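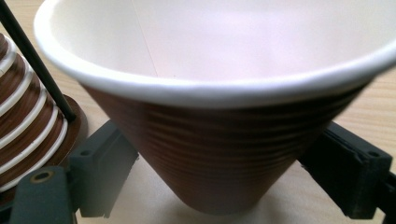 I have been playing Harnora every evening for two weeks now, and my husband has started asking whether I plan on coming back. It's a little farming and trading game where you run a ferry between islands, and I only picked it up because it was on sale and I wanted something quiet to play on the couch. I drink my coffee from a brown cup with a white rim while I sail, and half the time I forget to finish it because some goat needs to get to Favanness before dark!

2023-08-15
By Mutua Kioko

The first few hours are slow, I'll admit. You have one boat, it holds nine crates, and the folks in Favanness want everything at once. Then you get the second deck and the whole thing opens up – suddenly you can carry passengers and turnips on the same trip, and the passengers chat with each other while you steer (I have sat in the harbor just to hear the end of an argument about soup).

We use cookies to remember your preferences. Accept / Manage settings

My one real gripe is the price of the lighthouse. It costs 2,077 shells, and at the rate I was earning that meant a lot of back and forth over the same stretch of water. I stacked up my deliveries as high as the game would let me and it still took most of a weekend.

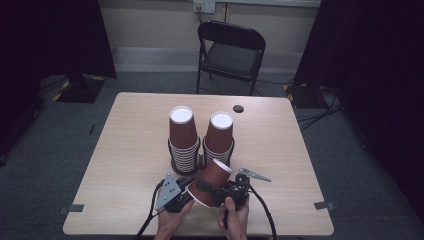 Would I play it again?

Yes, and I probably will in November, when the big winter update is supposed to come out. I'm 19 hours in and still haven't seen the north island, so there's plenty left for me. If you like a gentle game and don't mind a bit of hauling, give it a try, and do talk to the goats.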